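Filed under: Shop Floor / Counter Displays

Tuesday, March 16, 2021

Laying out the practice table for the Bedgate counter this week. A few people asked how I plan a small grab-and-go display, so I'm putting it all in one thread.

The real counter at Bedgate is 68 inches long and has a register at one end. I never plan on the real one. Customers lean on it, the staff need it, and you can't step back far enough to look at it.

I use a table with a cloth over it. Brown this time. White trays and clear acrylic both show up well on brown. On a white top the acrylic almost disappears and you keep knocking it.

Iron the cloth first. I skipped this at Hirncombe last August and every bottle near a crease leaned a little. You don't see it until you look along the row from the side.

Start with the tallest thing. For me that is nearly always drinks. They go at the back in a clear rack with 2 tiers, so the back row stands above the front row and you can see the caps on both.

Red Coca-Cola bottles are easy to work with because the color does the job from the door. Put the lettering forward. If you turn one, turn them all.

I don't mix drinks in the small rack. People ask for a water in there, or a juice. Then the rack looks like somebody's leftovers by noon. A second drink gets a second rack or it stays in the cooler.

Snacks go in a white tray toward the back corner. Clear bags, little packets, a box. These are the things that slide around and make a counter look messy, so they need a tray with sides.

Boxes at the back of the tray, bags leaning on them. If you lay the bags flat they cover each other and only the top one sells.

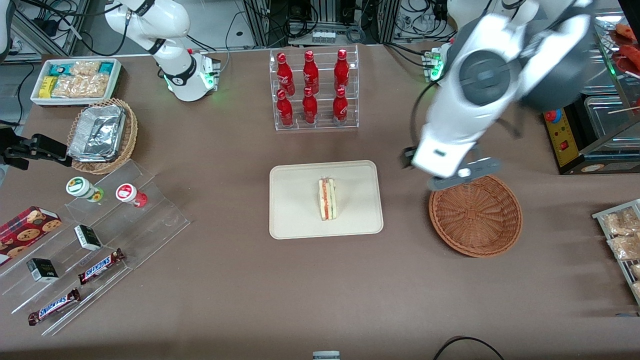

Foil food containers are the opposite problem. They stack fine but they look like a catering kitchen. I put them in a round basket, lids up, and that fixes most of it. Keep the stack low enough that the rim still holds it.

Don't tuck a foil container under the edge of another one to save room. The lids crinkle easily and a crushed lid comes back to the register with a question about whether it's fresh.

Wicker baskets: buy them with a raised rim and a flat bottom. The ones that come to a slight dome underneath rock when you take something out. Press on the middle in the store before you pay.

I always leave one basket empty at the planning stage. Some product turns up late, or the manager remembers a thing they promised a supplier. At Bedgate it will probably be rolls from Beltrán, the bakery two doors down, but they haven't confirmed the size.

If Beltrán says no, it takes fruit. Bananas bruise against wicker, so apples or oranges.

Sandwiches. I stand the triangle on its edge so the filling can be seen. Bread facing out tells a customer nothing. They want to know what's in it and they won't pick it up to check if there is a line behind them.

The sandwich gets the middle of the table, on its own beige tray. I tried it off to one side at Hirncombe and people went right past it to the chips.

Beige instead of white for that tray, by the way. Pale bread on a white tray looks washed out under shop lights. A tray with rounded corners is also easier to wipe, and you will be wiping it all day.

One sandwich is enough for planning. You only need to see the height and whether it blocks the rack behind it. On the day, sandwiches on a counter are for show and the ones for sale stay in the chiller. Check your own rules on this.

The clear stepped stand runs along the front left, on the diagonal. I get mine from Sondeo. They sell a straight one and a narrower one and I use the straight one. The steps are for small things: gum, mints, bars.

Why diagonal: straight along the front edge, it acts like a fence. People reach over it and catch it with a sleeve. Turned at an angle, there is a way in to the baskets and the tray.

Keep the front edge of the stand 2 inches back from the edge of the counter. Any closer and bags get put down on it.

Acrylic scratches. Soft cloth, a little dish soap, warm water. No glass cleaner, it can leave the acrylic cloudy. I ruined a good rack that way and it now lives in my garage holding paint.

Leave some cloth showing. This is the part store owners argue about. They see bare space and want to put lighters on it. But if hands can't get in without touching the neighboring product, things get knocked over and the staff spend the shift standing them up again.

A quick test: reach for each item with the hand you don't normally use. If you bump something, move it. Then do it from the other end of the table.

Next, restocking. Take a bottle from the back row and put it back without moving the front row. If you can't, the shelf is too close to the wall or the rack is too tight. Staff will stop filling the back row and it will sit half empty.

Same with the snack tray. It should lift out whole, so it can be filled in the stock room and carried back.

Price cards come last. I write them by hand on plain card first and only print when the layout is settled. Everything moves at least once between my table and the real counter.

Labels for baskets go on the rim, clipped. A card lying inside a basket is under the product by the end of the first hour.

When I'm happy with it I mark the position of each piece on a sheet of paper, trays and baskets as outlines, and write the contents inside. That sheet goes to the store. The morning staff can set it up from that without me.

I allow 2 hours for install. The shelves and racks take no time. Cleaning the counter underneath takes most of it, plus finding somewhere for whatever was living there before.

Still open on Bedgate: the rolls, and whether the register is moving to the left end. If it moves, I'll flip the whole layout so the stepped stand stays nearest to where people wait.

Someone asked about cloth on the real counter. No. It's only for planning. On the real one I use a wipeable mat in a similar brown.

I'll add the final sheet to this thread after the install.

More threads
Window shelves at Hirncombe
Which baskets last and which don't
Handwritten price cards, pens and card stock
Cleaning acrylic stands

Contact | Terms | © 2021 | Back to top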